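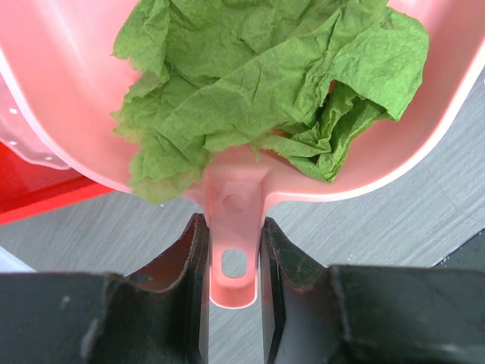 Photo: M. Gallagher / Clamside Forums

Home | Forums | Floors & Surfaces | New Posts | Search

Filed under: Cleaning & Upkeep > Concrete

Sealed slab still dusting, September update

mgallagher_67
The shop slab is 400 square feet, power troweled, original to the building. I put down two coats of Lurik densifier in spring and followed the label dwell time both times. It still dusts. If I sweep in the morning there is a fine gray line at the lip of the dustpan by the end of the day. Scraps of paper and offcuts are no trouble. The powder is what I can't get ahead of. Before I pay for a grind I'd like to know whether a third coat has any chance.

Maeve

peadarh
A third coat won't help if the surface is weak. Densifier reacts with free lime near the top. If the slab was troweled with bleed water still on it, the top layer is mostly fines and there isn't much to react with. Do a scratch test. Drag a nail across it with moderate pressure. A white line with no powder is fine. A groove with powder in it means the layer has to come off.

J_Tiongson
Disagree with Peadar on ordering. Rule out residue first. Unreacted silicate dries to a white powder on top if the excess isn't scrubbed and rinsed off, and people mistake it for the concrete breaking down. Maeve, did you rinse after the second coat, or let it dry where it was?

mgallagher_67
Squeegeed after the first coat. After the second I let it dry. The label says rinsing is optional on "porous substrates."

J_Tiongson
Then I would start there. Wet a square yard, scrub with a stiff nylon brush, pick up the slurry with a wet vac, and let it dry overnight. Wipe it with a black cloth and wipe an untreated square next to it. If the scrubbed square is clean you have your answer for the cost of a brush.

peadarh
The black cloth test doesn't separate the two causes. Scrubbing also takes off loose fines, so a weak slab will look clean for a week and then start again.

J_Tiongson
So check it again in a week. It's still cheaper than a grinder.

cmcgrath
What is the broom? I had the same complaint on a smaller floor and half of it was a corn broom putting powder in the air and letting it settle behind me. Switched to a fine-fiber push broom and a rubber-lipped pan. A straight hard plastic lip on a troweled floor always leaves a line, because the floor is never flat across the full width.

mgallagher_67
Push broom, medium bristle. Hard plastic pan. I'll grant the line at the lip is partly the pan. The film on the bench tops isn't.

aisling.l
Film on the benches could be drywall or saw dust from anywhere in the building. Is there a return vent in the room?

mgallagher_67
One, on the north wall. I changed the filter when I did the second coat.

peadarh
Kescombe rents a six-inch hand grinder with a shroud. Do one corner behind a bench, densify it, and compare. That settles it properly.

cmcgrath
The Quinlan shroud is better on edges if they have one in.

mgallagher_67
Nail test done. Faint groove, a little powder. Scrubbing a patch Wednesday and will post both cloths the week after.

J_Tiongson
Mark the patch with tape or you won't find it again.

14 replies | 2,753 views | 6 shares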